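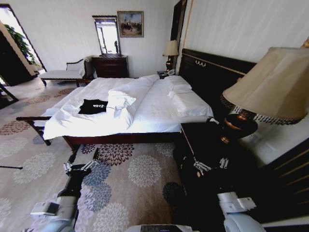
White duvet on a large double bed, dark headboard behind.

Vemness Contract Duvet, double
Stock code 3113
Sold by Gostero Room Supplies
Also in king (stock code 3381)

We sell a lot of bedding to small hotels and guest houses, and we read a lot of nonsense on the way. The Vemness is a polyester hollowfibre duvet in a plain cotton-rich case. The maker's leaflet calls it "cloud technology". We asked what that meant and were sent the same leaflet again, so we have left the phrase off this page.

Who it suits
Places that wash bedding often and need every room to match. If you have a handful of rooms and like the idea of goose down, buy goose down, but look at your laundry bill first. The Vemness is a dull, sensible duvet. It goes in a commercial washer, it dries without a fuss if you give it room in the drum, and a replacement bought next year should look like the one it lies beside.

Warmth
The leaflet says "all-season". We have yet to meet an all-season duvet. This one is a mid-weight, and in a well-heated building most guests will find it enough from autumn to spring. In a hot spell they will kick it off, as they would any other. Keep a blanket in the wardrobe for the ones who feel the cold and a flat sheet for the ones who don't.

Tog ratings are some help when you compare two duvets from the same maker. We put less faith in them across makers. A duvet that fits closely round a sleeper feels warmer than a stiff one with the same number on the label, and the Vemness is on the soft side.

The case and the thread count
Thread count is where we lose patience. There are honest ways of counting threads and there are ways that treat every twisted strand as a fresh thread. Past a certain point a high number tells you more about the sales department than the cloth. We would rather you felt a sample. We post swatches free of charge, and you can wash them before you decide.

White shows everything, as every supplier of coloured bedding will tell you. It can also be washed hard, which coloured bedding often can't. Trim is a matter of taste. Dark piping looks smart on white, but check that it is colourfast before you order any make of cover that has it. Ours is plain unless you ask.

Creasing
"Crease resistant" is on the packet. We don't believe it and you shouldn't either. Cotton-rich cloth creases when it is folded, sat on or left in a trolley. Taking covers out of the dryer while they are slightly damp and making the bed straight away does more good than any finish we have been offered. An iron does the rest, if you have the staff hours. A lot of places don't, and their guests seem to sleep.
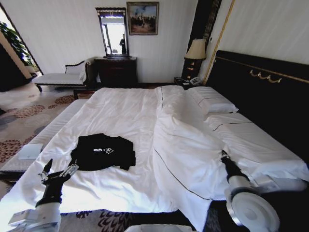
Washing
Wash at 60 degrees with a plain non-biological powder. No fabric softener - it coats the filling and the duvet goes flat. Tumble on medium. Stop halfway, shake it out and turn it end to end. Check the corners by hand before you put it away, as they hold water longest.

How long it lasts
Vemness says 51 washes "with no loss of comfort". We couldn't find out who measured the comfort. Woo-jin Sun in our Plirndale warehouse took one home in April last year and reports that it is "still a duvet", with some thinning at the foot end. We think that is fair comment on a product at this price, and we wouldn't build a budget on the leaflet's figure.

Compared with the Gil
The Gil is the other mid-weight we stock. It has smaller stitched pockets, so the filling moves less, and it feels a little stiffer for it. It costs more. Some buyers say they can tell the difference blindfold. We tried and did no better than guessing, but none of us slept under both for a month, so treat that with the same doubt as the rest.

Guarantee
2 years against split seams and faulty stitching. It doesn't cover stains, scorching or damage from an overloaded dryer. Keep the label sewn in, as Vemness will refuse a claim without it. We have argued with them over this and lost.

Ordering
Sold singly or by the case. Please order one first and put it through your own laundry a few times. If you then want a full set, write to Woo-jin Do on the trade desk, who will take the price of the first one off the bill. Unused duvets can be sent back in their bags. Used ones can't, for reasons we hope are plain.

Pillows and mattress protectors are listed on their own pages.

Page last checked Tue 14 April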